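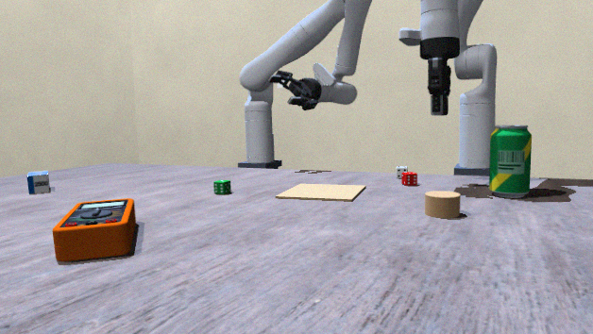

Slide 1. Sizing office meeting rooms from booking data. Source: 448 bookings at Cestis, March.

Slide 2. Define no-show: booked, no badge-in by the halfway point. 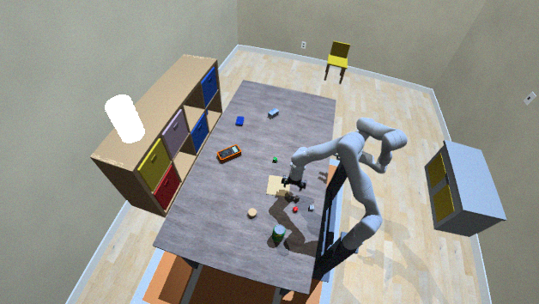 Do recurring bookings count once?
Each occurrence counts separately.

Slide 3. Room stock. Keep to table size and storage.
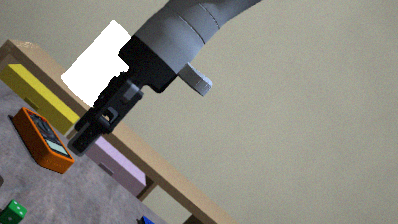 Fig. 2. Table and low shelving.

Slide 4. Of the 448, 359 were used. Pause for questions.

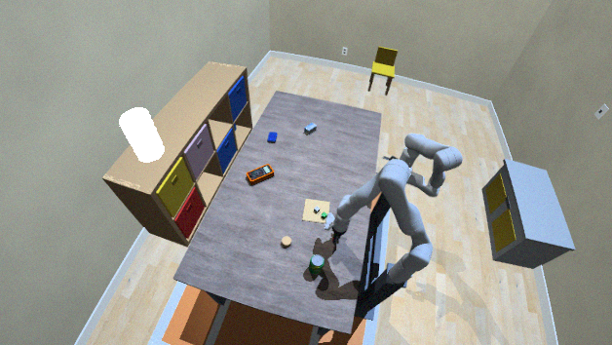

Notes by Tülin Baysal, Claltosix

Slide 5. Release unused rooms automatically. Hand over to Gion Thaler.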